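Randi Nygård keeps the broken spring in a jam jar on her desk at Curdale, and she had it out on the table before I'd even got my coat off. It's tiny. You could lose it in a shirt pocket. For most of a spring it made a mess of a project that, until then, had been going wonderfully.

The project is the one she and Ľubomír Matoušek call Drusatari, a set of hand-held grippers for recording how people tidy up a room. You squeeze, the two fingers close, and the recordings are used to teach a robot arm to do the same. Trash is their favorite subject. "I love trash," Nygård told me, and she means it. "Every piece is a new problem! A can that's been stepped on isn't the same object as a can."

The fault showed up when they moved the recordings over to the arm in the Clolbridge workshop. The arm would reach for a can, close, and then keep on closing. On one try it folded the can almost flat and pushed it into the tabletop until the emergency stop was pressed. Matoušek was the one who hit the button.

"My hand was a foot away," he said. "I'd been about to straighten the cloth. I'd done that 100 times with the arm powered up, and I shouldn't have done it once."

He wasn't hurt. They shut the arm down that afternoon and left it down until July, and the two of them went looking.

What followed is my favorite part of the story, and clearly theirs too, judging by how they kept interrupting each other. They blamed the arm first. Then they blamed the software, and Matoušek spent nine days reading his own code line by line. It was Nygård who went back to the recordings, all 4000 of them, and started plotting finger opening against time.

In 700 of the recordings the numbers were wrong. The return spring on the position sensor had cracked in one of the grippers, so when the fingers were closed on something wide, the sensor reported them nearly shut. The arm had learned, quite faithfully, that a good grasp on a can meant fingers almost touching.

"It did what we showed it," Nygård said. "I was so relieved I laughed out loud, and then I felt sick about Ľubomír's hand."

The fixes are pleasingly plain. There's a new spring, bought from Riis. Every session now begins with a check against a block of known width, and the arm has a force limit that doesn't depend on anything it has learned. There's also a painted line on the workshop floor, and while the arm has power you stay behind it.

They threw out the bad recordings and began collecting replacements, in real living rooms, with real litter.
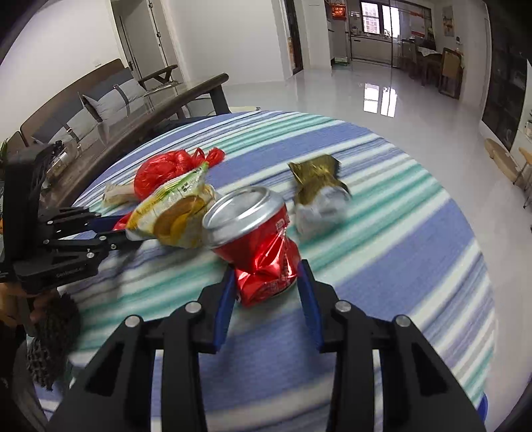
Open fingers on either side of a crushed soda can, with a snack wrapper and a knotted bag on the same table.

The target is 200 fresh sessions before the arm gets to try again on its own. I asked whether starting over had been discouraging, and Matoušek shook his head before I'd finished. "The old data had hardly any crushed cans in it," he said. "This set is going to be so much better."

Nygård was already on to foil packets, which she says spring back in ways she still can't predict. She had three in her bag and wanted to show me all of them.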